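卓上アームキット「Gutar」で食卓の小物を片付けるときの要点
シェア 200　コメント 3

更新日:2021年5月2日

Gutarは卓上据え置き型のアームキットで、販売元はLurkadance。手先に小型カメラ、先端に平行開閉式の二本爪が付く。本ページでは台所と食卓での使い方に絞り、設定と下準備の要点をまとめる。組み立て手順は付属の冊子に譲る。

■ 設置

固定はクランプ2か所。天板の縁から手前に張り出す形になるため、引き出しのある側は避ける。締め付け後、アームを最も伸ばした姿勢で10分置き、根元に緩みがないか確認する。緩んだまま原点を取ると、奥側ほど位置のずれが大きくなる。

電源は壁のコンセントから直接取る。電子レンジと同じタップに挿した場合、レンジの始動時に制御箱が再起動することがあった。

■ 天板の色と照明

認識は付属ソフト「Samir」が行う。天板は艶のない無地が扱いやすい。木目の強い天板やチェック柄のクロスでは、皿の縁を取り違える回数が増える。茶系の天板に白い皿であれば、初期設定のまま輪郭が取れる。

照明は天井灯のみで足りる。手元灯を足すと皿の内側に反射が出て、くぼみの位置を誤ることがある。どうしても暗い場合は、灯りを壁に向けて間接光にする。

■ 皿と小物の置き方

皿の縁をつかませる場合、縁の外側に爪1枚分の空きが要る。フォームの文字のような小物は、皿の下に入り込まない位置に散らしておく。重なった小物は1個と数えられ、つかんだ後に片方が落ちる。

爪を開いたまま皿の手前で止め、手先カメラの映像で位置を確かめてから下降に移る。画面上で皿が左右どちらかに寄っていれば、下降前に横方向を補正する。 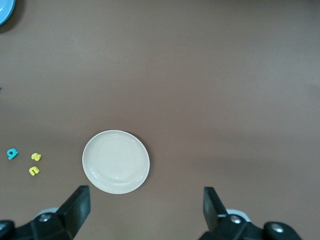
■ 爪の圧力

Samirの圧力設定は10段階。当方の設定は次のとおり。

・フォーム製の文字、スポンジ:2
・布巾(四つ折り):3
・木のスプーン:4
・陶器の皿:6

フォーム類を4以上でつかむと爪の跡が残る。半日ほどで戻るが、薄いものは戻らない。陶器は5では傾き、7では縁に当たる音がした。6で持ち上げ、移動速度を半分に落とすのがよい。

■ 手入れ

爪の内面は中性洗剤を薄めた布で拭き、乾拭きする。アルコールは表面が白くなるので使わない。油が付いたまま皿を扱うと、圧力を上げても滑る。

ねじの増し締めは月に一度。爪の付け根のねじから始め、左右交互に締める。片側だけ強く締めると、開閉時に爪先の高さがそろわなくなる。レンズは眼鏡用の布で拭く。

■ 使用記録

当方の累計動作回数は2,369回。対象の内訳は小物が1,063回、残りは皿と布巾である。交換した部品は爪の内張り1組のみ。冊子には2,000回で内張り交換とあり、その時点で角がめくれていた。

注文はPlullvilleの直営窓口で受け付けている。8月に注文した内張りは6日で届いた。左右で形が異なるため、注文時は「一組」と指定する。

■ 向かない作業

濡れた食器、ガラスの器、刃物には使わない。汁の残った椀も不可。持ち上げの初動に揺れがあり、速度を最低にしてもこぼれる。重ねた皿を一枚ずつ取る動作もできない。

子どもの学習玩具を箱に戻す、布巾を所定の位置に寄せるといった軽作業が主な用途になる。速度は人の手に及ばないので、食後すぐに卓を空けたい家庭には勧めない。

文:Ramiro Vallejo

コメント(3)　シェアする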